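How to Keep a Cricket Scorebook for a Club Match

By Amarachi Ugwu
Updated 23rd February

This guide covers scoring by hand with a pencil and a standard scorebook. The method is the same for a 20-over game and a full afternoon match.

Before the start

Get both team lists from the captains and write the names in pencil. Batting orders change, so leave the lower order blank until each batter walks out. Write in the toss, the ground and the names of the umpires. Sit where you can see both ends.

Recording each ball

Every ball goes down in three places: the batter's line, the bowler's box and the running total. Use a dot for no run and a number for runs off the bat. A wide is a cross and a no-ball is a circle. Byes and leg byes go in the extras section and are not charged to the bowler.

Acknowledge every umpire's signal by raising your hand. If you miss one, ask at the end of the over.
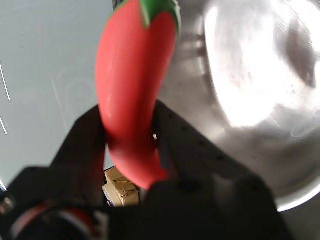
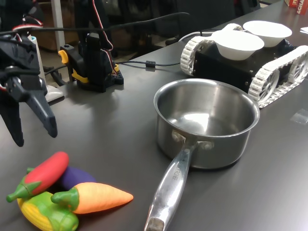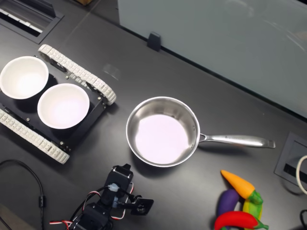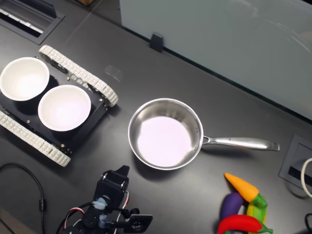 Tabletop views, including a red toy pepper (first) and a saucepan (third).

When a wicket falls

Write how the batter was out, then the bowler's name. For a catch, add the fielder. A run out is not credited to the bowler. Next, fill in the fall of wickets line with the team score, the wicket number and the batter's name. If Jibrin are 92 for 5, the fifth entry on that line shows the score at which the fifth wicket went, which may be lower than 92.

Checking the over

At the end of each over, add up the bowler's box and compare it with the change in the total. Remember to include byes and leg byes. Nneka Chukwu scores for Ceken, and the two of us call the total to each other before the next over starts. If the books differ, go back one over at a time until they match.

Closing the innings

Add the batters' runs to the extras. The answer must equal the team total. Then add the runs charged to the bowlers, plus byes, leg byes and any penalty runs. You should reach the same figure. Go over the final entries in ink and have both scorers sign the page.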